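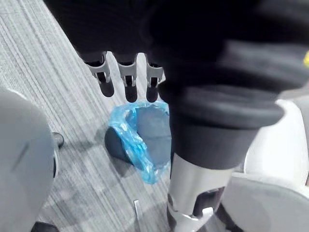 Learning to sleep in a quiet town

When I moved from Stitov to Brokville in August, everybody warned me about the winter. I was ready for the winter. I had bought the coat already. For the silence I had not prepared myself at all.

In Stitov I lived above a tram stop for 12 years. The last tram passed after midnight and the first one came before five, and in between there were people talking under my window. I complained about it to my mother every week. Now I lie in bed in Brokville and I can hear the fridge in the kitchen, and when it stops, I wake up.

My neighbour Adjoa Appiah told me she had the same problem when she came from Divstead. She put a small fan beside the bed, even in the cold months, and turned it to the wall. I tried it for three nights. The noise was good but my nose was dry in the morning, so I moved the fan to the hallway and left the door a little open. This is better.

I also stopped drinking tea after dinner, which I did not enjoy. Black tea with lemon was my favourite part of the evening. I have now a mint one from the grocery store, and it tastes like toothpaste - but a warm toothpaste, at least.

Last night I slept until seven. A truck was clearing the street and I did not hear it, only saw the clean road when I opened the curtains. I wrote to my mother about it and she asked if I am ill.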